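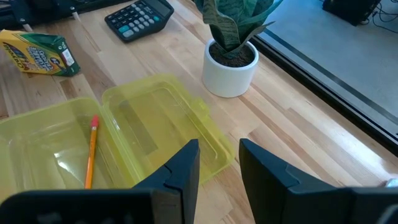 A butcher-block tabletop in honey and cream, with a yellow-green container on it.

April 30, 2022

My mother kept a kitchen table for thirty-eight years, and when she finally moved to the smaller place in Flirnport, the table was the thing we argued over. None of us wanted it for its looks. It had a burn the size of a saucer, a row of dents where my brother once tested a hammer, and a purple stain from the summer of the grape juice. We wanted it because everything had happened there, and I suppose each of us thought that whoever had the table would get to keep a little more of the family than the others.

I have been thinking about that table because I've been shopping for one of my own, and I've come home cross from nearly every store. The salespeople are kind, I should say that first. But the first thing they tell me, after the price, is how to protect the thing. There are pads for under the tablecloth, and tablecloths for over the pads, and a warranty that covers rings and scratches as long as you report them within a certain number of days. At one showroom over in Furnach I was shown a dining set for $3969, and I was told, with real pride, that with proper care it would look the same in twenty years as it did that morning. I thought about it all the way home. Twenty years of suppers and homework and tax returns, and you'd never know a soul had sat there!

I do understand the other side of it. Money is hard to come by, and when you have saved up $3000 for a piece of furniture you don't want a child going at it with a fork. My grandmother had a front room nobody was allowed to sit in, with plastic on the sofa, and as a girl I thought it was silly. I'm gentler about it now. She had grown up without one nice thing, and that room was her proof that she'd gotten somewhere. I wouldn't have taken the plastic off for anything.

Still, I believe a table ought to be the last thing in the house we're careful with. Be careful with the china if you like (I'm not, but I admire people who are). A table is for putting things down on. It's for groceries and mail and elbows, for the sewing machine that comes out in June and is somehow still there in the fall, for the jigsaw puzzle of 1000 pieces that means everyone eats off their laps for a week. If you find yourself moving people away from your table so that the table will be all right, then I'd say, with love, that you have it backwards.

Wood helps, of course. I'm partial to a plain butcher block, the kind put together from long strips, where one strip is pale as cream and the next has some brown in it. With so much going on already, one more mark doesn't bother anybody. And if you get truly sick of the marks you can sand it down and oil it and start over, and you can't say that for glass. There's a little shop in Dramani that will do it for you if your shoulders aren't up to the work, although they will try to talk you into a shiny finish and you have to be firm.

I had a neighbor, back when we lived out by Jolel, who made a point of spilling something on every new table the day it arrived. She used coffee, mostly. She said she couldn't stand waiting for it to happen, and once it was done she could invite people over and enjoy herself. I thought she was a bit cracked at the time. I've since eaten at a lot of tables where the hostess watched my glass all evening, and I remember very little of what was said at any of them. I remember nearly everything from that kitchen, including a pie recipe I never wrote down, and her opinions on the school board, which went on for hours.

My sister ended up with our mother's table, by the way. She had it appraised, just out of curiosity, and the man told her it might bring $101 if she could find somebody to haul it. She laughed so hard she had to call me. Then she put a pot of soup down on it, straight off the stove with no trivet, and we talked until the soup was cold.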